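Pinces Clalberg : j'ai montré le pliage à la main
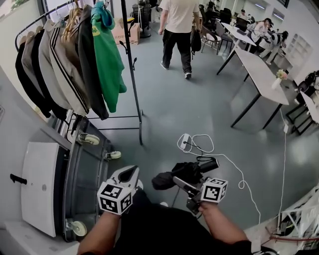 Le parapluie noir dans la pince droite, la gauche encore libre.

Deux semaines que je fais mes démonstrations avec la paire Clalberg, et je ne retournerais pas à la téléopération ! On tient les pinces, on fait le geste, point. Les cubes à marqueurs donnent la position de chaque main – à condition de ne pas les masquer avec la manche, ce que je fais tout le temps. J'ai enregistré 200 essais de parapluie : le tissu glisse, le manche passe bien. Par contre, au bout de 10 minutes, les poignets chauffent (un peu lourd, quand même). Je garde.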